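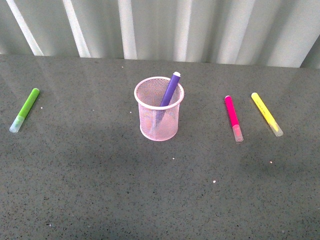
How do you keep steel armor from rusting between events? Wipe it dry the minute you take it off, put on a thin coat of oil or wax, and store it somewhere with moving air.

I've been wearing the same mild steel breastplate and leg harness for 8 years now, and almost every orange spot I've ever had to scrub off was my own fault. Sweat is the worst of it. Fingerprints come second (they'll show up as perfect little brown ovals by morning, ask me how I know!).

Search this site Search Go

My routine after an event is pretty lazy. Everything comes out of the bag that same night, even if I'm dead tired and it's past 11. I rub each piece down with an old T-shirt, then go over it with a second T-shirt that has a bit of mineral oil on it. You want a film you can barely feel. If it drips, you used too much and it will end up in your gambeson, and that stain is forever.

For winter storage I switch to paste wax. I've used the Pedard one and the Willems one and I couldn't tell you the difference, except the Pedard tin is easier to open with cold hands. Two coats, buff in between, and don't forget the inside! The inside is where the rust starts – mine had a patch the size of a quarter behind the left knee before I ever looked.

If you already have rust, start gentle. Oil and a fine scouring pad will take off light surface rust in about 3 minutes of rubbing. Go with the direction of the existing polish or you'll get swirls. Only move up to sandpaper for pits, and work back down through the finer grits afterward.

Straps need their own care. Keep the metal oil off the leather if you can, and use a proper leather conditioner a couple of times a year. Check the rivets while you're at it. A strap that tears at the rivet in June, with your helmet already on and the field waiting, is a miserable thing. I carry spare straps and a small rivet setter from Irurden in the lid of my kit box.

And skip the plastic bins with the tight lids. I lost a nice pair of gauntlets that way – sealed up damp, opened in spring, awful. Mine hang on a wooden rack now with an old sheet over the top to keep the dust off.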